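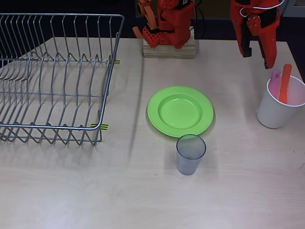
Why do wet dishes dry by themselves?

Wash a plate, stand it up somewhere and come back after lunch. The plate is dry, and you didn't have to wipe it. So where did the water go?

Some of it ran off. The rest went into the air. When water turns from a liquid into a gas, we say it has evaporated. The gas is called water vapour, and you can't see it.

Water on the move

Water is made of very tiny pieces called molecules. They are far too small to see, even with a magnifying glass. In a drop of water the molecules are always moving and bumping into each other. Some move slowly and some move fast.

Most of them hold on to their neighbours and stay in the drop. But now and then a fast one near the surface breaks free and flies off into the air. Then another one goes, and another. The drop gets smaller and smaller until there is nothing left of it.

Water doesn't have to boil to do this. Water boils at 100 degrees Celsius, but a puddle on the footpath can dry up on a cool day. It just takes longer.

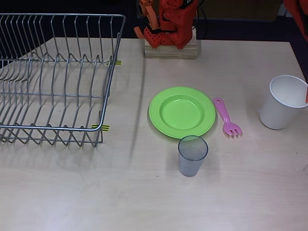 What makes drying faster?

Heat helps. Warm molecules move faster, so more of them can get away. If you rinse a cup in hot water, the cup warms up too, and the last drops dry more quickly than they would on a cold cup.

Moving air helps. The air right next to a wet plate soon fills up with water vapour. A breeze from a window pushes that damp air away and brings drier air in. Washing on a line dries well on a windy day for the same reason.

Space helps as well. If you stack wet bowls inside each other, the air between them can't get out and the bowls stay wet. Stand them apart and the air can reach both sides. A rack made of wire touches a plate in only a few small places, so nearly all of the plate is open to the air.

Damp air slows things down. On a rainy day in October at Woltden, near the coast, a tea towel might still be wet at bedtime. In Lunedow, where the air is dry, the same towel could be ready by the middle of the afternoon.

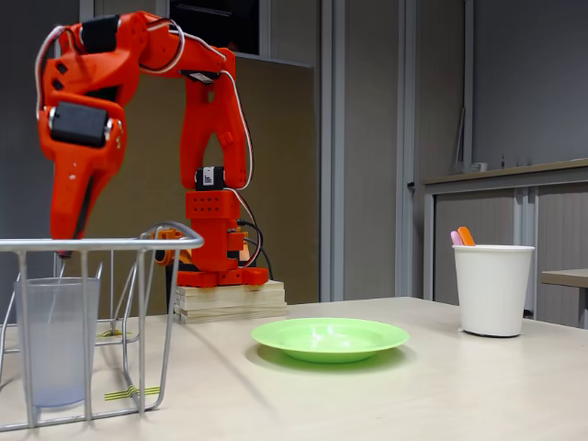 Things dry faster with plenty of air around them.

Why does plastic stay wet?

You may have noticed that plastic lunch boxes are often still wet when the plates are dry. A china plate is heavy and holds on to its heat after a hot wash. Thin plastic cools quickly. Water also tends to sit on plastic in round beads, but on clean china it spreads out in a thin layer. A thin layer dries sooner than a bead.

Try it yourself

You will need two saucers the same size, a teaspoon and some water.

Put one teaspoon of water on each saucer. Leave one saucer near an open window and the other inside a closed cupboard. Look at them every 50 minutes and write down what you see. Which one is dry first?

You can do it again with one saucer in the sun and one in the shade — but keep them both out of the wind, or you won't know whether it was the sun or the breeze that did the work.

Words to know

Evaporate: to change from a liquid into a gas.
Molecule: a very tiny piece of a substance.
Water vapour: water in the form of a gas.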